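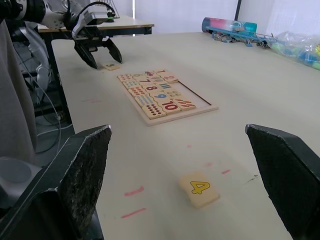 Der Stikidar von Wekemitz ist ein höhenverstellbarer Arbeitstisch für Werkstatt und Unterricht, Listenpreis 699 Euro. Geliefert wird er in 3 Paketen, der Aufbau dauerte zu zweit einen Vormittag. Entscheidend ist bei dieser Klasse die Plattenoberfläche. Helle, cremefarbene Flächen zeigen jeden Strich: Neben dem quadratischen Holzplättchen mit der gelben 4 sind blasse, rosarote Streifen zu erkennen, wie sie auf hellen Tischen schnell stören. Beim Stikidar ließ sich Buntstift mit feuchtem Tuch entfernen, Filzstift erst mit Spiritus.

Die Platte misst 1.524 mm in der Breite und liegt in unterster Stellung auf 699 mm, in oberster auf 1.050 mm. Der Antrieb läuft gleichmäßig, bei einseitiger Last allerdings mit hörbarem Brummen.

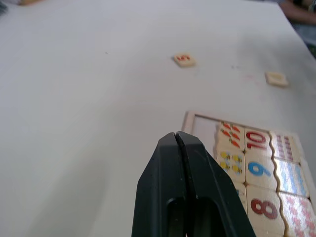

Die Steifigkeit ist bis zur mittleren Höhe gut. Voll ausgefahren schwingt die Platte quer nach – beim Schreiben unkritisch, beim Feilen lästig. Die Kabelwanne ist zu schmal für eine Steckerleiste mit Schalter. Das Vergleichsmodell Fondance steht ruhiger, hat aber keine Speichertasten.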